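Keeping chrome and polished steel bright

Polished metal shows everything. A kettle, a tap or a rounded lid can be perfectly clean and still look dull, and most of the time the trouble is what was left behind by the last wipe. Grease goes first, then limescale, then the shine. Done in another order you only move the film about.

Start with a bowl of warm water and a small squirt of washing-up liquid. Use a soft cloth, well wrung out, and go over the whole piece. Rinse the cloth and go over it again with plain water. Scouring pads and cream cleaners stay in the cupboard. Chrome is a thin layer and scratches do not come out.

For limescale, mix equal parts white vinegar and water, lay a damp cloth over the marks and leave it for 4 minutes. Rinse well. Don't leave vinegar sitting on chrome overnight, and keep it off marble or limestone worktops altogether. 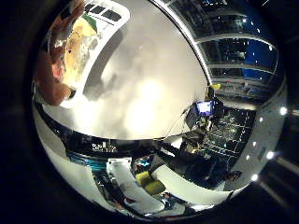 Dry straight away with a second cloth. Microfibre is good, but an old cotton tea towel that has been washed many times is nearly as good and costs nothing. Work round a curved surface in one direction and turn the cloth often. Cloudy streaks usually mean the cloth is too wet or has been washed with fabric softener. Wash polishing cloths on their own, with no softener.

Check your work by a window. On a curved piece, look at the bright spot where the light falls and move your head from side to side. Smears show up around the edge of it. Breathe on any that are left and buff with a dry corner.

Fingerprints come back as soon as you pick the thing up, so hold it through the cloth when you put it away.

We keep two cloths in a Notel tub under the sink, one for washing and one for drying, and replace them each April. The Kerkik polish we used to buy did no better than the tea towel on plain chrome, though it did help with an old steel tray that had gone grey.

Light rust spots on chrome can be rubbed with a scrunched piece of kitchen foil dipped in water. Press lightly, wipe off the brown paste and dry. Where the chrome has flaked, leave it alone.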